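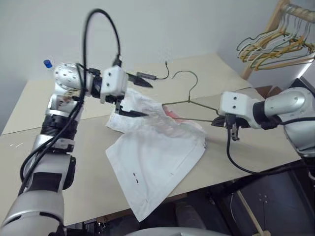 Tuesday, hanger day

Okay, the shirt task. I've been putting off writing this up because I wanted a number first, and now I have one, so here goes (with tea, and my feet up on the good chair).

We ran 203 attempts in total, split into two batches. The first 115 used the old way of collecting demonstrations, where whoever is driving the arms goes start to finish in one go: pick up the shirt, find the opening, get the hanger in, get the other side on, hang it up. The other 88 used the new way, where I let the driver stop at the neck opening, back off, and redo just that part as many times as they like before going on. Same arms, same table, same hangers. I wish the batches were the same size, but the building closed early and I'd promised myself I wouldn't fudge it by stretching into next week.

And the new way is better! Not by a silly amount, but I can see it in the plots without squinting. The policy trained on redo data gets the first shoulder in more often, and when it misses it does this lovely thing where it pulls the hanger out a little and tries again from a slightly different angle. The old one just kept shoving. I watched it push a shirt clear across the table last month and felt so bad for it.

I've spent most of today staring at the moment when the left gripper has the cloth pinched up and the right one is bringing the corner of the hanger in. It's such a small piece of the whole job and I swear it's where everything gets decided. If the left finger has too little fabric, the opening folds shut. If it has too much, the hanger goes in between layers and everything looks fine until the lift. I labeled a bunch of those by hand this afternoon, "in," "under," or "between," and I had to go back and redo the first dozen or so after I changed my mind on what "between" meant. Note to self: write the definition down BEFORE labeling. I have made this note before.

White on a beige table is hard on the eyes, mine and the model's both. A wrinkle and an opening look almost the same to me after lunch. I was sure the wrist views would settle it, and then I turned them off for a short run to see, and the score dropped less than I expected. So now I don't know what it's using. Maybe the hanger? The olive green ones stand out nicely against the cloth, and it could be steering by the wire and mostly guessing at the shirt. I want to try the yellow ones tomorrow and see if it gets confused. If it does I'll be annoyed and also kind of pleased, because that would be a real finding and not just a table of averages.

Okoth (that's our training code, for future me who has forgotten everything) crashed twice overnight. Both times it was the same thing, it ran out of room on the disk because it saves every checkpoint and I never told it to stop. I've told it to stop. I also cleared out all the old towel-folding runs from Kumdale, after checking three times that they were backed up. Felt like cleaning out a closet. Very satisfying, slightly scary.

The people at Sisville sent their comments on the draft too. They like the method section, they want a better baseline, and they asked why we count a shirt as hung if only one shoulder is properly seated. Fair question! I wrote that rule back when we were happy if the shirt left the table at all. I went through the lifts again with a stricter rule, both shoulders on or it's a miss, and both batches came down, the old one more than the new. So the gap gets wider, and I get to report the stricter number, and I owe them a thank-you note.

Things I still don't like: the redo data takes longer to collect, and I haven't worked out a fair way to say how much. By attempts? By hours of driving? If I match by hours the old way gets extra demonstrations and the difference might shrink. I should just run it. I keep finding other things to do, such as writing in here.

Shoulders are sore from driving the arms all morning. I need to lower the chair at the control station, or stop hunching, one or the other.

Tomorrow: yellow hangers, write the two-shoulder rule into the draft, start the matched-hours run before I leave, email Botisstead to ask if they'd let us try it on their table. And buy more tea, this was the last bag.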